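EL BOLETÍN DE PERKMONT
Noticias de planta, cocina y almacén

Gente y trabajo

El compañero que no ficha

Desde que en 2023 Filbridge nos anunció «una fase de acompañamiento robótico en la preparación de bandejas», en la cocina central de Perkmont hemos aprendido varias palabras nuevas. Acompañamiento, por ejemplo, significa que alguien se queda de pie junto al robot por si acaso. Emplatado asistido significa poner fruta en un plato. Y turno de aprendizaje es lo que antes se llamaba jueves por la tarde.

El proyecto se llama Khương, nombre que media plantilla pronuncia mal y la otra media evita diciendo «el de plata». Se entrena en la sala de la moqueta, la que usábamos para las reuniones de prevención, y su temario es modesto: coger una pieza redonda, llevarla a un plato, soltarla. Después, otra pieza. Quien haya pasado un verano en la línea 2 sabe que el temario humano no era mucho más largo, aunque a nosotros nos lo explicaron en diez minutos y con prisa.

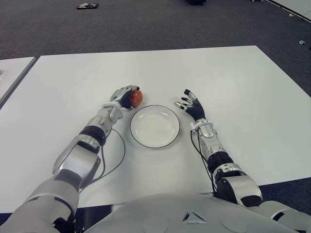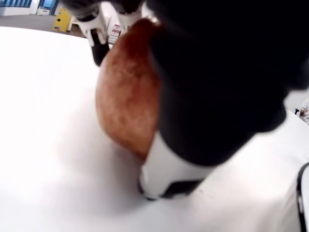
El robot y la pinza, cada uno con su pieza, sobre mesa blanca.
Perkmont, n.º 179 · pág. 3

La pregunta que más ha llegado al buzón de esta redacción es la previsible: a quién va a sustituir. La respuesta oficial es que a nadie, y la da siempre la misma persona con la misma diapositiva. La respuesta que circula en el vestuario tiene más matices. De momento, el robot ha creado trabajo, y bastante. Hay que ponerle la fruta, hay que quitarle la fruta, hay que volver a poner la fruta donde estaba para que lo intente otra vez, y hay que apuntar en una hoja si el intento cuenta como bueno, como malo o como «bueno con reservas», categoría que se inventó en la segunda semana y que ya acapara buena parte de la hoja.

Amr Sqalli lleva el registro de tarde. Venía de la línea de postres y se presentó al puesto, según confiesa, por la silla. «En la línea estaba de pie todo el turno. Aquí también, pero la silla existe», nos cuenta. De su antiguo trabajo no echa de menos el frío ni las muñecas doloridas. Sí echa de menos la conversación: en postres se arreglaba el mundo entre macedonia y macedonia, y en la sala hay que estar pendiente de la mano, que no opina de fútbol.

Lo de las muñecas merece párrafo aparte. El gesto de girar, agarrar y soltar, repetido una bandeja tras otra, es el motivo de queja más antiguo de esta cocina, anterior incluso a la máquina de café. Si Khương acaba quedándose con ese gesto, pocos van a montarle una huelga. Lo que pide la plantilla es saber qué gesto nos toca a los demás. La empresa habla de «puestos de supervisión». Hemos pedido que nos los describan por escrito, con categoría y con tabla salarial, y nos han prometido una reunión, que es la unidad de medida habitual de la casa.

Tampoco ayuda la comparación con Sestlow, la planta hermana, donde al parecer la automatización empezó por el etiquetado y acabó por los turnos. Allí el cuadrante lo hace ahora un programa que reparte los fines de semana con una ecuanimidad pasmosa y que no entiende de comuniones, de mudanzas ni de abuelas. Los compañeros de Sestlow nos recomiendan dos cosas: que pidamos formación dentro del horario y que guardemos copia de todo. La segunda ya la hacíamos.

Mientras tanto, la rutina se va asentando. Se han fijado descansos para quien acompaña al robot, cosa que al principio no figuraba en ningún sitio porque el robot no los pide. Se ha acordado también que las hojas de registro sirvan para evaluar a la máquina y no a quien la atiende, punto que costó más discusión de la que uno esperaría en una conversación sobre fruta.

En julio se abre otra tanda de plazas para el turno de aprendizaje. La lista está en el tablón, junto al menú. No se exige experiencia en informática; paciencia, la que cada cual traiga de casa. Las dudas sobre categoría y pluses, al buzón de la redacción o directamente a Amr, que por las tardes está en la sala de la moqueta, al lado de la silla.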